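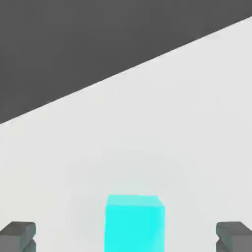
Haslow Summer Cup, planning meeting
Wednesday, June 6, 2018
Chair and minutes: Marek Kuruc

1. Format
Four teams: Haslow, Nisska, Yensuk and Siso. Two semifinals Saturday, final and third-place game Sunday. Yensuk asked again for a group stage. The chair asked again who would mow the field in between. Group stage withdrawn.

2. Draw
Haslow v Siso, Nisska v Yensuk. Nisska and Yensuk noted that they drew each other last year as well, and used the word "noted" quite loudly.

3. Game length
Semifinals 90 minutes, straight to penalties if level. Siso proposed extra time. Siso was reminded of its goalkeeper's knees. The third-place game will be cut to 20 minutes each way, as both teams usually want to go home.

4. Entry fee
100 per team, due before the draw sheet is printed. Haslow believes hosts should play free. Voted down 3-1.

5. Referees
Two confirmed. The one who sent off both Yensuk captains in the same minute is available and keen. Yensuk to reply in writing.

6. Any other business
The away dressing room shower still has one temperature. Haslow will look into it - same wording as last June.

Meeting closed after Siso left to move a car.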